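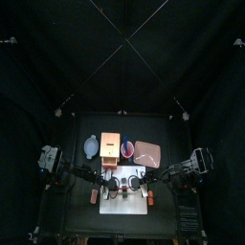
Step 1. Clear the middle of the table

Put the board in the center, long side toward you. Everything not needed for the cable work goes along the back edge: the bowl, the wooden box with the drawer, the cup, the lid. Keep the left and right sides of the board free of small parts.

If you use the two orange blocks, place one on each side of the board at equal distance. They make it easy to return the board to the same spot after it has been lifted.

Step 2. Prepare the cables

Cut two lengths of black cable, 30 cm each. Use the same reel for both. Cable from different reels has a different set in it and the loops will not match.

Straighten each piece by pulling it through a folded cloth two or three times. Do not heat it.

Step 3. Form the loops

1. Bend the first piece into a loop with the ends crossing. Do not pull it tight.
2. Lay it on the left half of the board and let go. It will open a little.
3. Repeat with the second piece on the right half.
4. Compare the two. If one is larger, close it by hand and lay it down again.

The loops should lie side by side without touching. A loop that stands up at the crossing has a twist in it. Undo it, turn one end half a turn and form it again.

Step 4. Check the board

The small white clamps belong near the ends of the board. Press each one with a thumb. A clamp that moves needs to be reseated before the loops are handled.

The dark block stands upright near the center. The thin red bar runs horizontally between the loops. Sight along the bar from the side at table height. If it slopes, correct it now. Moving it later disturbs both loops.

Step 5. Put away the small items

Cable offcuts go in the bowl. Ties and spare clamps go in the drawer of the box. String can stay on the lid if it is laid in a loose line; wound string tangles with the offcuts.

Notes

Roel Wouters uses 23 cm pieces on a shorter board. The steps are the same, but the loops spring open more and need a second pass.

Replace the cable after 100 uses or when it keeps a visible kink, whichever comes first.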